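Omonham Collections Forum > Storage and Housekeeping
Thread: Divided boxes for small finds, proposed change to the loan rule

registrar_gisodov
Members are asked to comment on the proposal that button and bead loans travel in lidded boxes with fixed compartments. The present rule requires paper envelopes.

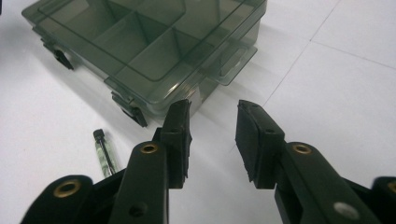 Nattawut Nuchit replied that the Thepsuriya store would oppose any rule that did away with envelopes. An envelope carries its accession number with the object, and a compartment does not. The store holds 1066 buttons and has no wish to relabel them.

registrar_gisodov
The number could be placed on a slip inside each compartment. Envelopes tear, and two loans in January were returned with contents mixed.

textile_desk
This desk supports the proposal for glass beads only. Metal buttons should remain in acid-free paper until the plastic in question has been tested.

Nattawut Nuchit
Slips move when a box is turned over. I would accept a box with the envelopes kept inside it.

registrar_gisodov
That wording is acceptable to me. A revised draft will be posted 2023-11-13.

Comments (2)

pellworth: Does the rule cover loans of more than 200 items? Ours are usually split between two couriers.

m_arden: Please keep the envelopes. Our catalog depends on them.

Related threads
Gratodance costume loan: condition report forms
Label inks for damp stores
Drawer 259, missing inventory cards
Insurance values for bead strings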